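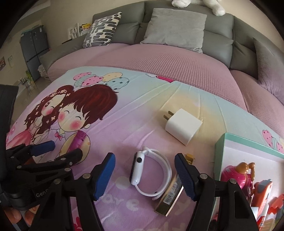 *Printed cloth, front; sofa cover behind it.*

2023-05-25

Second round of wash notes. The pastel prints went through at 20 degrees on the 12-minute rinse program, no softener. I logged the spin at 806 rpm, which is what the Brinen displays when set to 800.

Yao-tsung Wei wrote in March to suggest turning printed fabric inside out and drying it flat. I did both this time. Waffle weave gets its own load, as it snags on zippers and holds more water.

Still to test: the Imeo detergent at half dose, then a line-dry comparison.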